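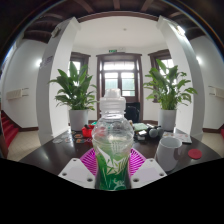 Home Kits Reviews Papers Contact
Last updated: 9 February 2022

4. Living with the Hemetton kit

4.1 What you get for your money

Let me say first that I went into this wanting to like the Hemetton. Ülle Kuusk and I had spent most of the previous year with the Rirkeck handset, which is a solid bit of engineering and weighs like one, and by March we were both passing it back and forth every few minutes to rest our wrists. So when Hemetton offered a hand-held gripper kit that you could pick up, walk about with and use to record picking tasks in any ordinary room, we put our names down straight away (and paid full price, before anyone asks).

The box holds the handle, the two-finger head, a camera with its mount, spare pads and a quick-start card. Software comes as a download from the Zudport service, which also stores the recordings and cuts them into separate picks. You can run the kit without Zudport if you're happy to sort your own files, and Santino Ocampo did that for his share of the sessions. Ülle and I used the service, so between the three of us we've got a fair idea of both ways of working.

Putting it together took me one evening. The fingers fix on with small screws, and my only grumble is that the quick-start card shows them going in from the wrong side! I did it the card's way, undid it all, and then did it properly. Santino skipped the card and had no trouble at all.

4.2 The bottle task

We wanted one task that all three of us could repeat without thinking too hard, and we settled on a drinks bottle: close on it, lift it, carry it a short way along a table, put it down upright. It's dull, but a bottle is a good test for a kit like this. The clear plastic gives the camera very little to go on, the sides are slippery, and if you squeeze too hard the thing buckles and you learn something about your pads. We recorded 796 picks in total, of which 78 had to be thrown away, mostly for reasons that had more to do with us than with the Hemetton (Santino's thumb features heavily in the early ones).

The pads are where I'd say the money has gone. They're soft, they give a little as you close, and they spread the squeeze over a good area of whatever you're holding. In Figure 3 the two purple pads are against the label, one on each side, with their upright ridges running up the face, and that's the grip I'd recommend to anyone starting out. Go higher and you're pushing on the shoulder, which on a thin bottle like ours is all facets and crinkles. I found the label grip quick to learn -- Ülle had it within a handful of tries, and she's far more patient than me about lining things up.
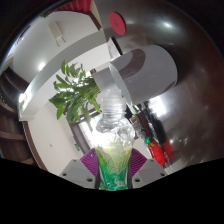

Light was the thing I'd worried about most before we began. Figure 3 was taken looking towards daylight, and the upper part of the bottle has gone white with glare while the green and white label still reads perfectly well. That matched my general feeling about the camera: give it something printed to hold on to and it copes, but leave it with bare clear plastic against a bright doorway and you're asking a lot. Zudport has a setting called Tu which is meant to even out strong backlight after recording. I left it on throughout, Ülle switched it off after her first session, and we still disagree about it.

Figure 3. Bottle held at the label between the ribbed pads of the hand-held gripper.

4.3 Comfort, batteries and the small stuff

On comfort the Hemetton wins easily. I did 16 sessions and never once had to stop for my wrist, and the trigger is light enough that I forgot about it after the first few minutes. The battery is less cheering. It's sold as lasting a full working day and mine didn't, so buy a second one with the kit if you can stretch to it. The pads are rated for 3000 closings; ours haven't got that far, so I can't tell you how they look at the end of it. Ülle did pull one loose while wiping it down, and it pressed back into place with no harm done.

Support was friendly but slow. I asked twice about the screw drawing on the card and got a very nice reply to the second message, with a corrected drawing attached.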